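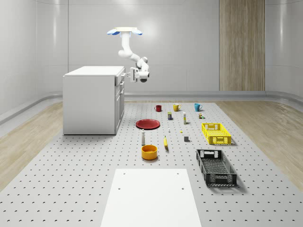
Date: Wednesday, March 23, 2022
To: tarkosura-demos list
Subject: Re: [tarkosura-demos] sim collection, which episodes count?

Quick answers, have a build running. Quoting only the bits I'm replying to.

> We've pulled the Skirniton batch and are trying to line it up with
> our own. A few questions before we train anything on it.
>
> 1. Is 1,434 the number of episodes or the number of kept episodes?

Kept. The raw folder is bigger, don't use the raw folder. It has all the aborted starts in it, plus operator warmups, plus a whole afternoon where the gripper command was logged with the sign flipped. Kept list is the text file next to the readme. If an episode isn't in there it doesn't exist.

> 2. Are the crates fixed? In most of what we looked at they seem to
> sit on the same side.

Not fixed. Spawn region for crates is wider than for the small stuff but the sampler rejects most things that overlap the board, so you get clumps. Known problem. Same for the mugs, they end up near each other way too often and I think the policy learns "mugs live together" which is no good to anyone. New sampler goes in tomorow, I'd hold off on drawing conclusions about placement untill then.

> 3. Why so many objects per layout if the task only touches one?

Because with only the target on the table it learned to go to the nearest blob of color. Had this back in October with the Pitkänen set, looked great, then we put a second mug in and it fell apart. So now every layout gets the full clutter, and the instruction names one thing and one place to put it. Red, yellow and blue mugs are there on purpose so the color word has to matter.
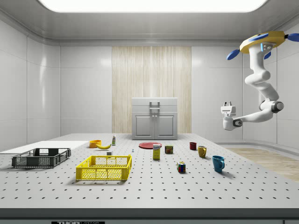 Layout with the three mugs on the right, arm up with gripper empty, crates on the left.

> 4. How long is an episode supposed to be? Ours vary a lot.

Cap is 40 seconds, then it cuts and goes to the reject pile. Slow and clean is fine. Please don't speed operators up to get the count higher, we did that once and got a lot of overshoot at the grasp and the model copied it faithfully.

> 5. Do you want failures?

Yes but only if there's a recovery. Missed the mug, backed off, got it second try: keep, tag it "retry". We have 66 of those so far and want plenty more. Knocked it over and gave up: reject.

Other things, no order:

- Pustus export still writes joint angles in degrees. Convert before merging. Check one file by hand pls
- 2 camera views per episode, both needed. If one is missing drop the episode, don't pad it
- plates are hard. The flat red one mostly gets pushed around by the fingers. Leave it in as clutter but no plate targets for now
- cabinet tasks (open door, put thing in) are a seperate batch, don't mix them in with the tabletop ones
- write the instruction BEFORE the take. Some people were writing it after and just describing whatever they ended up doing

Seeds for the next round are on the share, take a block and put your initials on it so we don't both do the same ones.

Back on later tonight if the build goes through.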